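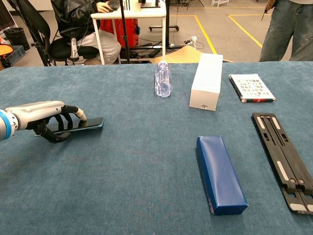
Otum: Felt is fine under a phone and a book. I would not use it under anything that has to stay put while you type. A folding stand with rubber strips is made to grip a hard top, and on felt the strips do very little.

bench_grey wrote:
Partly agree. It depends on the backing. Mine is the Ivstead desk felt, blue-grey, 4 mm, glued down along the long edges. The laptop stand does not travel on it. Loose felt on a varnished top is a different matter, and I suspect that's what most complaints describe.

Otum wrote:
Glued to what? If it's a veneered top you have committed to that colour for the life of the table.

bench_grey wrote:
MDF, sealed both sides. Double-sided tape would also do it. I used contact adhesive and trimmed after curing.

kettleside wrote:
Query on bottles. I keep a clear plastic one on the desk and it ends up lying on its side more often than standing. Does a wool felt cope with a slow leak from the cap, or does it mark?

bench_grey wrote:
It marks if the water is hard. Blot, don't rub, then dampen the whole panel evenly so there is no tide line. Polyester felt is more forgiving but pills sooner.

Drulska wrote:
Can't agree on the pilling. I have had a polyester cover on a 1,000 mm workbench since May and the surface is unchanged. Cheap wool blend pills faster than decent polyester. Density is the figure to ask for, not the fibre.

Otum wrote:
What density is yours?

Drulska wrote:
Not stated on the roll. The seller gave the width as 900 mm and nothing else, so I had to join a strip at the back. The join is visible under a side light.

kettleside wrote:
Books with white covers: any colour transfer from a dark felt? I have a hardcover that lives at the back corner and I'd like it to remain white.

bench_grey wrote:
Rub a damp white cloth on an offcut for a minute. If the cloth picks up dye, keep the book off it. Mine was clean. Glossy boxes and wrapped cartons are no trouble either way, they only collect lint.

Otum wrote:
Lint is my main objection. A black phone face down on felt picks up fibres along every edge and around the port. A hard tray for the phone solves it.

Drulska wrote:
Or vacuum the felt.

Otum wrote:
I do vacuum it. The tray is still less work.

Reading time: 2 minutes
Contact the moderators | © Drulska Desk & Bench Forum | Back to top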